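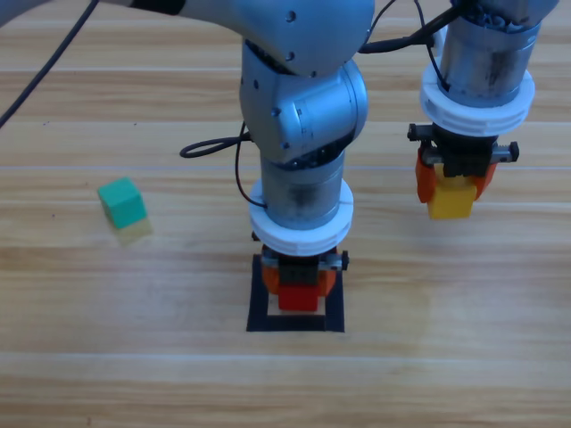 Friday, August 23, 2024

Continuing from the entry on the planner locks. Today I worked on two things: the reservation of the target square when both arms want to place, and the pose estimate from the wrist camera. The first is in a good state. The second is better than it was, but I don't trust it yet.

**Reservation of the square**

The old rule in Vusow was simple. An arm asks for the zone over the square, gets it, moves in, opens, moves out, gives the zone back. The problem was the moment of giving back. We released the zone when the "open gripper" command returned, and this command returns when the message is sent, so the fingers may still be moving. The other arm then started its approach too early. There was no contact, but on Tuesday the distance in the log was smaller than I like, and Jonas had his hand on the stop button the whole afternoon.

New rule, now in the branch `zone-release`:

- the zone is released only when the retreat waypoint is reached, measured from joint states and not from the command queue
- the waiting arm holds its cube at the hover height, which is higher than the height where the placing arm works
- if the wait is longer than the timeout, the waiting arm does not cancel its grasp, it only asks again

The third point was a discussion with Marlies. She wanted the arm to put the cube back on the table after the timeout, so that we are never in a state where something hangs in the air for a long time. I see the reason, but putting back needs a free spot, and to find a free spot we need perception, and perception is the part that is weak now. We agreed to leave it as it is and write the put-back behavior in July's list of open points, where it was already, only with a different name.

I also found that the hover height was defined twice. Once in the Wodetora config, once as a constant in the planner node. They were equal by luck. The constant is deleted.

The collision model of the cables is still only a fat cylinder around the wrist. For the center arm this is too optimistic on the side where the cable makes its loop. I made the cylinder wider on this arm only. The planner now refuses two of the approach directions for the square which it accepted before. I think this is correct, but it costs some time in the cycle. To discuss.

**Wrist camera, cube pose**

I replayed the recorded set from this week through the new segmentation, 678 frames with a red cube visible and a label done by hand. The old version (plain color threshold in HSV, then largest blob) failed on 29 of them. "Failed" means the center is more than the allowed error away from the label, or no detection at all.

I went through all 29 by eye. Most of them have the same cause: the threshold takes a part of the gripper finger together with the cube. Our fingers are orange, and when the light is warm the shaded side of the finger goes quite near to the red. When the finger tip is close to the cube in the image, both become one blob, and the center goes to the side of the finger. When the gripper is wide open it is fine. When it closes, it gets worse, so the error arrives exactly in the last part of the approach.

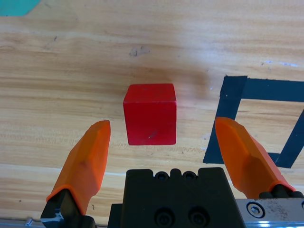
The new version uses a fixed mask for the gripper. The camera moves together with the gripper body, so the housing is always at the same pixels, and only the fingers change place with the opening width. I take the width from the gripper state and choose the mask from a table of 20 steps. In the wide open position there is enough wood visible between each finger and the cube, and the mask could even be sloppy there. The right finger is more interesting for us: it lies over a part of the tape square, and the mask removes a piece of the black line together with the finger. For the cube this has no effect, but the square detector wants to see a closed contour, and it gave up on views of this type. I changed it to fit line segments and to accept the square from two sides and one corner. The tape ends at the corners are uneven, so the corner is now computed from the crossing of the lines and is no longer searched in the image directly.

Result of the replay with mask: 6 failures where before we had 29. The 6 that remain are not from the fingers. In four of them there is a bright reflection on the wood close to the cube, and the top face loses its color. In the other two I believe the hand label is wrong, but it is me who made the labels, so I ask Jonas to look at them without telling him which result I prefer.

Things to remember about the mask:

1. The table is made for one camera mounting. If somebody takes off the camera, the table must be recorded again. The script is `record_mask.py`, it needs an empty table surface under the gripper.
2. The gripper state comes with a delay compared to the image. While closing, I take the mask one step wider in both directions. Ugly, but it works in the replay.
3. The second arm needs its own table. Not done.

**Small finding in the logging**

The Sineo driver puts the time stamp when the image arrives on the computer, and our joint states have the stamp of the controller. I knew this, but I assumed that the difference is constant. It is not. When both arms are recording, the difference jumps. I increased the buffer to 2,000 messages so at least nothing is dropped, and I match now to the nearest joint state with a limit on the allowed gap. Frames outside the limit are marked and not used for pose. A real solution is to have one clock for everything. Jonas Wieser has experience with this from the Moser cell and will show me on Monday how he did it there.

**Questions for Marlies Marti**

- Can we put the color names in one file? The green cube is "green" in the planner and "teal" in the perception, and I have a translation dictionary in between which I am ashamed of.
- Do you still need the topic `/debug/blob_center`? I would like to remove it with the old threshold code.
- Is the wider cylinder acceptable for your timing, or should I model the cable loop as a separate body?

**Next**

Record the mask table for the right arm. Run the new detector live, first with one arm and low speed, the other one parked. Then both arms with the new release rule, and compare the minimum distance with Tuesday's log. I have not run the two changes together on the real arms yet, only in replay and simulation, so please do not merge `zone-release` before I write here that it is okay.

The old masks are in my home folder under `tmp_masks`, they can be deleted.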